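Stoltadby Home Support – Progress report for June
Prepared by Elīna Mägi for the Harju small grants office

The second stage of the project is now finished and I can report on the money and on the work in the homes. From the grant of 4,000 we have used 1,000 in this period, mostly for travel and for storage boxes. The remaining part is enough for the next stage, and I do not ask for any change in the budget.

We worked in 4 homes in Cekow. In each home we began with the bedroom, as the families asked for this. Clothes are the largest part of the work. Lertchai Inthanon keeps the list of garments, and at the end of June it had 294 entries. Each garment is laid out on the bed, checked for stains and missing buttons, and then it is decided by the family if it stays, goes to repair or is given away. We do not decide for them. 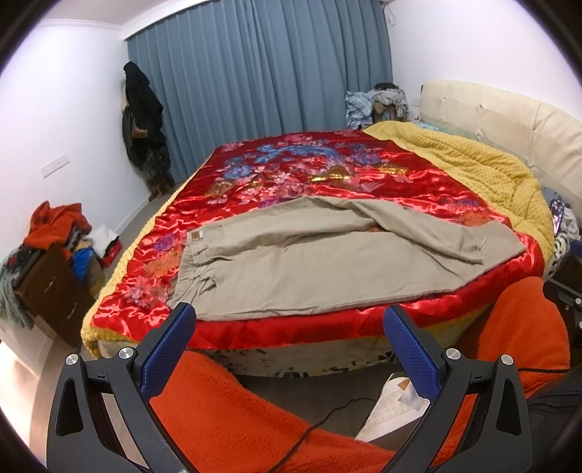 Beige trousers on the embroidered red quilt, bedroom stage.

Trousers take more time than we planned. Many families fold them in different ways, and the piles become uneven and fall when the drawer is opened. We now teach one fold only, along the leg and then in three, and the result is better – the drawers in the first two homes were still in order at our second visit.

Bedding was a smaller problem. Thick blankets do not fit in the boxes we bought from Cultow, so the families keep them on the bed or on a high shelf. I would like to order a larger size for the next homes. The price difference is small and can be covered from the travel line.

One visit was moved to a later time because of illness in the family. It will be done together with the kitchen stage.

For the next period we plan the kitchens and the hallways in the same homes. The full garment list and the receipts are sent separately by Lertchai.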